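Brallau: cheap demonstrations for two-arm kitchen handling

Zulkifli Pattinasarany, Danang Sumampouw
Draft, posted Wednesday, March 29, 2023
Shared 10 times | 2 comments

3. Collecting the demonstrations

Everything in this section was gathered on the Brallau cell, the same one as in our earlier note on drawers. Two arms on a shared rail, one gripper each, a camera on each wrist, a fixed camera looking down over the lot. Nothing was retrained between sessions. We say this becuase the drawer note was not clear on it and we got letters.

The task family is drinkware. Mugs and cups, moved between places on the table, or a mat, or passed from one arm to the other. We picked it for dull reasons. Cups are cheap, they come in endless shapes, and handles make them awkward. A policy that only learned "close on the rim" does fine on a plain cup and then falls over on a mug whose handle faces the wrong way.

3.1 Operators and sessions

Two operators, both authors. Each drives both arms at once through a pair of leader arms. We tried one operator per arm for a short while. Slow, lots of talking, and the hand-overs came out jerky. Dropped.

A session is one sitting. Before it starts the operator draws a task card, sets out the cups as the card says, then works through it until the card is used up or the operator has had enough. Stopping early is allowed. Tired driving shows up in the data as small corrections near the grasp, and the policy copies those faithfully.

Across all sessions we kept 555 episodes. Of these 337 include a stage where both grippers are on the same object. The rest are single-arm moves, with the other arm parked or shifting out of the way. Parked-arm frames are kept in. Cutting them made the idle arm drift at test time, we don't fully know why.

3.2 Layout and background

The walls of the cell are lined with printed paper and the paper is swapped between blocks of sessions. Same with the mat. Idea is that the policy should stop caring what is behind the cup. Figure 1 has the wave pattern, the busiest one we own, plenty of thin black lines that our early edge-based cup finder could not cope with at all. The finder is gone now, the paper stayed.

Cups not named on the card are left standing about as clutter. We don't fix where. The operator is told to put them down without thinking too hard, though people have habits, and one of us clearly likes the back of the table. A look at the start positions shows it. We added a line to the later cards asking for something near the front edge of the mat, which helped a bit. 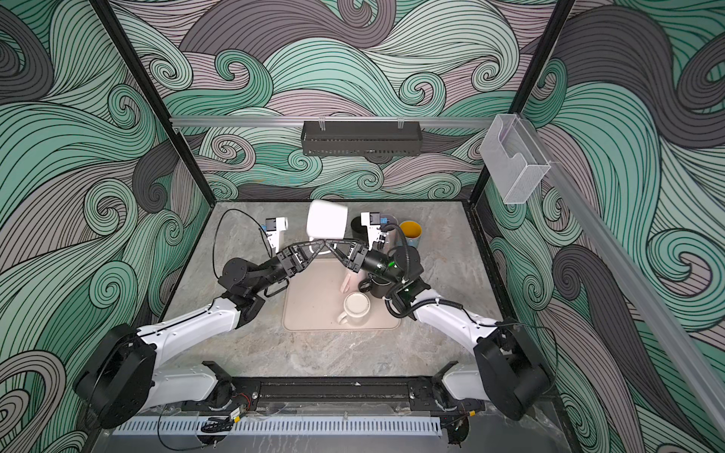
Figure 1. Both grippers at the white cup, held off the table. Cream mug on the mat with its handle to the left; black cup and a blue mug with a yellow inside towards the back. Fixed camera.

3.3 Two-gripper stages

This is the part we care about most and the part that is hardest to drive. The fingers come in from either side at an angle, and for a moment both wrists want the same bit of air. Leader arms give no force back, so the operator is going by eye only. A hard squeeze from both sides and the cup tilts or pops out.

Rules we settled on, after a fair amount of arguing:

The first gripper does not let go until the second has closed and stayed closed for a full breath. Crude but it gives the model a clear pause to learn from.

Tilt is fine. Cups were empty throughout, so there was no reason to make the operators hold them level, and forcing it made every episode longer and stiffer.

If a cup is dropped on the table and stays upright, carry on, pick it up again. Those recoveries are worth having. If it rolls off, the episode is thrown out.

We also tried marking the pause by hand with a foot switch. The marks came in late, every time, and differently late for each operator. Not used in training.

3.4 Labels and filtering

Each episode carries one sentence, typed by the operator right after. No fixed wording. "Pass white cup left to right" and "white cup, swap hands" are both in there and mean the same thing. We left them alone. Spelling was fixed by script, which turned "mug" into "rug" in a few places before Danang caught it.

Filtering was light. We removed episodes where a wrist camera had come unplugged, and any where the recorded arm positions and the video had slipped apart. Failed episodes with an upright cup were kept, as above, and tagged.

Known gaps. Almost no glass. No saucers. Very few cases where one mug hides another from the fixed camera, although the arms themselves hide things often enough, usually right when the grasp happens. The wrist views are meant to cover for that. Section 4 looks at how far they do.

Comments (2)

Kaltelia
Useful, thanks. Did you ever try keeping the hand-over pause shorter? Ours learned to sit there forever if the demos waited too long. We ended up trimming the still frames.

D. Sumampouw
Yes, same thing with the early sessions. Trimmed those by hand, should have said so in 3.4. Will go in the next version along with the list of cards.

Related items
Opening drawers with two arms: a short note
Skidach: a plain file format for arm recordings
Jaidee leader arms, build notes and parts
What we got wrong in October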